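Trovton Two-Arm Kit: Set-Up Guide
Section 4. Your first practice run with shoes
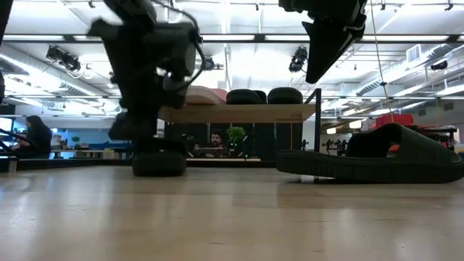

Fig. 4. Working with black slide sandals on a light wood tabletop.

I always start new owners on slides. They're chunky, they don't mind being dropped, and you probably have a pair by the door already!

1. Clear the table and wipe it down. Crumbs under a sole will make it rock, and then you'll be chasing it all morning (ask me how I know).

2. Lay one sandal down lengthwise, well within reach of the arm.

3. On the Pralent controller, load program 82 and set the speed to Slow. Please don't skip the Slow part.

4. Bring the gripper down over the heel until it just touches, then press Hold.

5. Close the fingers a little at a time. I stop at 127 on the grip dial for soft soles and go up to 215 for stiff ones.

6. Lift, wait a second, and set it back down.

Note: If the shoe twists as it comes up, you grabbed too far to one side. Open up, shift over, try again.

Caution: Leave slack in the cables before you move either arm, and keep your hands off the table while the green light blinks.

Error 1333 means the arm hit its lower limit. Raise it with the Up key and press Reset.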